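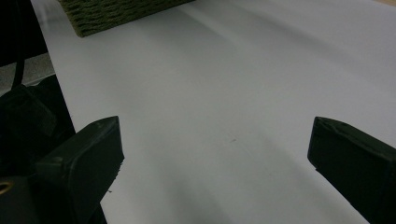
The green block on the white, ribbed face showing.

Textures, page 2 – green

I keep these pages as a record of the surfaces we use for rubbings and texture prints at the Lurngate print room in Evusthorpe. Each page has its own colour or material, with notes on how it behaves under ink or wax. The previous page was cork and string. The next will be corrugated card, once I have sorted through the box of it under the sink.

I like to look at a texture on plain white before deciding what to do with it. On a patterned cloth or bare wood the eye goes to the background first. On white the ridges show up properly, and with the light coming from one side you get soft grey shadows across the surface as well. I have found that useful when explaining to beginners why a rubbing comes out darker in one place than another.

The green is darker than people expect, closer to olive than to grass, and it changes from rib to rib. The ribs are small and run with bumps between them. For printing I would treat anything like this as a background texture. It is too fine to carry a shape by itself, but it fills a sky or a field well.

Notes for anyone trying a similar surface

Use the water-based ink and put it on with the small roller. A brush fills the gaps and the ribs disappear. Two thin coats are better than one thick one.

Press straight down and lift straight up. Fine ribs smear very easily if the block slides, and you end up with a flat green patch that could have come from anything.

Thin paper picks up more than thick. We have been using the Tetteh layout paper, which comes in a pack of 16 sheets and tears if you look at it wrongly, so have a spare to hand. Cartridge paper gives a softer print that some of the group prefer.

For a rubbing, tape the paper at the corners and use the side of the crayon. Start lightly. Going over it again at right angles will sometimes bring up a second pattern – worth trying on a scrap first.

Rinse everything before the ink dries. Dried ink in a ribbed surface will not come out, and the next print will be dull.

The texture drawers are in the back room at Hodden Street, on the left as you go in. Please put things back in the drawer they came from. The green things share a drawer with the netting.

Page put together by Meenakshi Namboodiri, Sunday, November 18, 2018

Search this site
Enter keyword
Go

Comments (4)

Pauline
Is the layout paper the one with the blue cover? I bought the wrong sort in June and it was like printing on a tea towel.

Meenakshi
Yes, blue cover. The grey one is heavier.

Graham T
Tried the crossways rubbing on some old matting at home and it worked well. Wax crayon was better than pastel, which filled in all the gaps.

Lesley
Please could you do a page on leaves? My pressed ones crumble as soon as the roller touches them.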